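3.2 Wound closure and time to discharge

Suture material was left to the surgeon in charge. Of the 147 patients in the study, 46 had their wounds closed by Nabil Abou Jaoude's team at the Tuhiwai unit and the rest at the Prukov clinic. Both sites used the same dressing sheet, and ward staff recorded pain at rest and on walking twice a day. Patients who went home before the evening round were asked to fill in the second score themselves - most did, though the November returns were patchy.

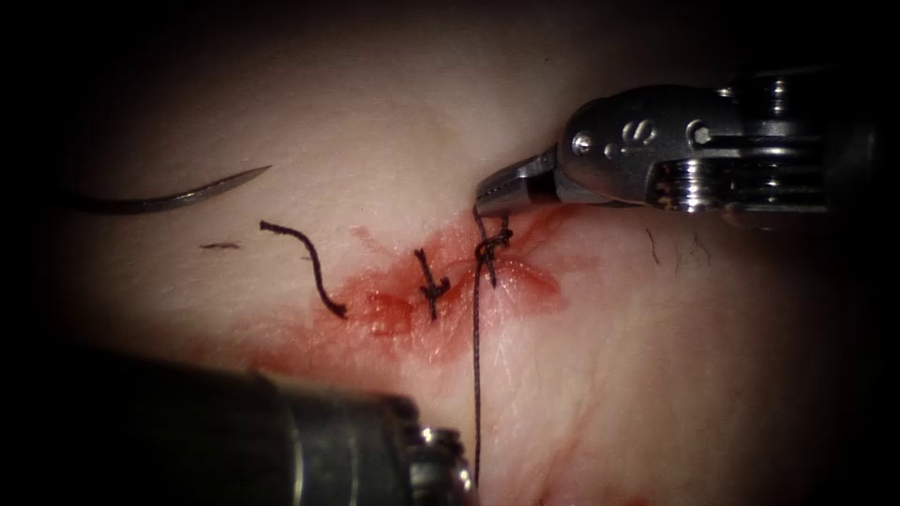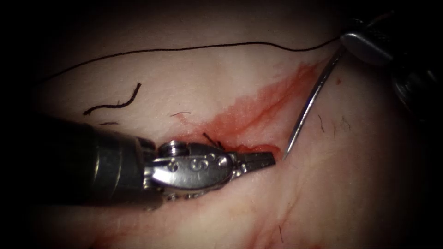
Figure 2. Instruments at the tissue surface.

Wound length was not linked to length of stay once age was taken into account. Patients living alone stayed longer at both sites, and this held when the two patients with missing home details were left out. Jitpraphai and Fahmy found the same pattern in an older group, but they counted nights and we counted hours, so the results cannot be compared directly. Delays in getting take-home medicines were noted in the ward diary but not timed. We therefore report them only as present or absent - see Section 3.3 for the split by site.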